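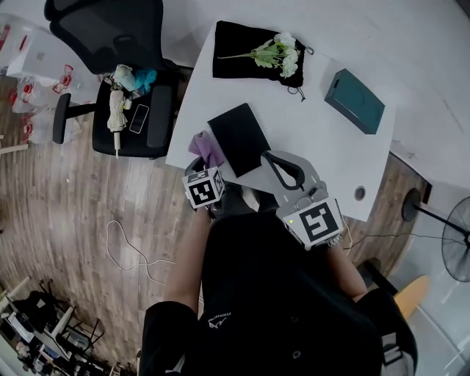
The Oberholzer studio in Jeron has been making food and celebrity shows for years, and until this winter the only way in was a seat in the audience. It now runs an open day once a month, with a tour of the two kitchen sets, a talk on how the shows are booked and cast, and a tasting at the end. I went in February 2018. Most of what I took away concerned cleaning. A cloth like the lavender one on the white desk is never far from anyone's hand in a studio kitchen, and our guide wiped a counter three times while telling us where the restrooms were.

Features > TV & Celebrity > Studio Visits

5 min read

Getting there

The studio is on the east side of Jeron, past the bus depot. There is a parking lot, but visitors are asked to use the far end, since the near end is kept for guests of the shows. The entrance is a plain gray door with a buzzer. I walked past it once and had to come back.

Check-in took longer than the tour of the first set. Everyone signs two forms. One says you won't publish anything about episodes that haven't aired, and the other lists food allergies. Phones go into a numbered pouch that you carry with you and can open in the lobby and the canteen only. If you want a picture with the big Sania sign, you have to wait until the end.

The Sania kitchen

Sania is the show most people on the tour had come for. It is the one where a well-known actor, singer or athlete cooks dinner for their own family while the family sits at the table and comments. It goes out on Huneo, and the new season starts in June.

The set is smaller than it looks on television. The whole floor, kitchen and dining room together, covers 1498 square feet, and a good part of that is behind the cameras. The window over the sink has a garden in it that is a printed sheet with a light behind it. The oven works. The refrigerator works too, though it is switched off during takes because it hums, and the food is moved to a second refrigerator in the corridor.

The guide explained how a celebrity gets ready for an episode. They choose a dish with the food team a few weeks ahead, usually something they say they make at home. Then they come in for a half-day of practice with a trainer. According to the guide, the guests who claim they can't cook tend to do fine, and the trouble comes from people who have been on another cooking show and picked up habits from it. No examples were given, although several people asked.

I had always assumed the finished dish was made by somebody else. We were told that the family eats what the guest cooks, and that a second version is prepared by the food team for the close shots. Both are made to the same recipe. On the day of our visit there was a tray of lamb pies on the back counter, one of them with a slice taken out, and we were asked to leave them alone.

The audience studio

The second set belongs to the daytime talk show. It has a short cooking counter at one end and the couches at the other, and seats for an audience of 141. The seats are narrow and the front row is very close to the stove. People in that row are asked not to wear anything they would mind getting splashed.

We sat in them for the booking talk, which lasted 40 minutes and was the best part of the day. A member of the booking team went through a normal week. Most guests have a film, an album or a cookbook to sell, and their publicist sends a list of subjects that are off the table. Engagements and new babies are usually allowed, breakups usually aren't. The cooking counter is useful because people talk more easily with a knife and an onion in front of them. One guest chopped for an entire interview and sent the kitchen home with enough celery for a week.

There were questions about what guests post online. The studio likes it when they share a short clip from the rehearsal, as long as the finished plate isn't in it. A clip filmed by a husband, wife or fiancée does better than anything the studio puts out itself – the booking team admitted this without much pleasure.

Offices and canteen

The tour then goes upstairs to the planning offices, where recipes are tested on paper against the running time of each segment. A dish that takes 35 minutes has to be broken into stages that fit between the ad breaks, and each stage needs its own tray of ingredients. The charts for this were the most complicated thing I saw all day.
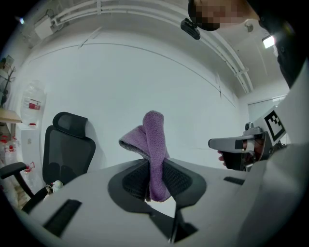 Purple microfiber towel over the back of a mesh chair.

The canteen is open to visitors for an hour. I had tomato soup and a cheese roll, both fine and neither expensive. You are likely to be eating next to camera crew, who get through lunch quickly and do not want to be asked which celebrities are nice.

The tasting

The tasting at the end is three small plates from past episodes of Sania. Ours were a spiced carrot salad, a spoonful of mushroom risotto and a square of lemon cake. The risotto had been standing for a while. The cake was very good, and the recipe card for it is in the bag you are given on the way out, with a Huneo pen and a voucher for the studio store. The cards for the other two plates were not in mine, and I didn't go back to ask.

At the tasting there was also a pitch for the weekend course, which is taught on the Sania set and ends with a filmed meal for four of your friends or relatives. It costs $2799. A few people took the leaflet. For that money I would want the oven to take home.

Practical notes

Each open day is limited to 200 visitors, split into groups that start at different times. The morning groups see more, as the sets are sometimes needed for rehearsal after lunch. Children under 12 are not admitted. There are stairs to the offices and a freight elevator, which staff will run for you if you ask at check-in. The studios are kept cold because of the lights, so bring a sweater. The audience seats for regular tapings are booked separately and are still free.

We use cookies to improve your experience on this site. By continuing to browse you agree to our use of cookies. Accept / Manage settings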